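Lomelthorpe tenants to get new rules on short-notice rent increases

Friday, January 6, 2023

Small businesses renting space in Lomelthorpe will get more warning before their rent goes up, under a measure the town council passed this week by a single vote.

The new rule covers commercial spaces of up to 2,000 square feet. Landlords will have to give 27 weeks' written notice of any increase, and the notice must state the new monthly amount and the date it takes effect. Until now the town had no notice rule for commercial leases, and tenants on month-to-month terms could be told of a change a few weeks ahead.

Town records list 272 rented units that fall under the size limit. Most are offices, repair shops, salons and small studios in the blocks between Drarmont Street and the old rail yard.
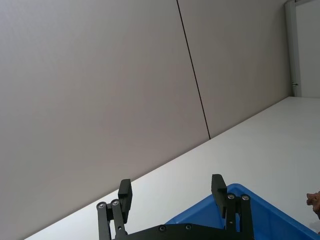
What changes for tenants

The rule applies to new leases and to month-to-month agreements already in place. Fixed-term leases signed before the vote are not affected until they come up for renewal.

A tenant who gets a late or incomplete notice can keep paying the old rent until a proper one is served. Landlords who collect the higher amount anyway face a fine of $700 for each month they do so, payable to the town, and must return the difference to the tenant.

Aníbal Muñoz rents a bookkeeping office on Drarmont Street and spoke in favor of the measure at both public hearings. He said his rent went up twice last year, the second time in December with three weeks' notice.

"I can plan for a higher rent if I know it's coming," Muñoz said. "I had already quoted my clients for the year. You can't go back to them and say the number was wrong."

Owners raise concerns

Property owners were split. Babak Khosravi, who manages several buildings for Metwally Properties, told the council that the notice period was too long and that owners have to absorb tax and insurance changes on much shorter timelines.

"Our insurance renewal comes with 30 days' warning," he said. "If that bill jumps, we carry it for half a year before we can adjust anything."

Khosravi asked for an exception for increases tied directly to taxes or insurance. The council voted that down but agreed to look at the question again in the fall.

Next steps

The rule takes effect on March 1. The town clerk's office will post a sample notice form on its website before then - printed copies will also be kept at the front counter. Tenants who believe they received an improper notice can file a complaint with the clerk at no charge. Complaints must be made in writing and should include a copy of the lease or, for month-to-month tenants, proof of the last three rent payments.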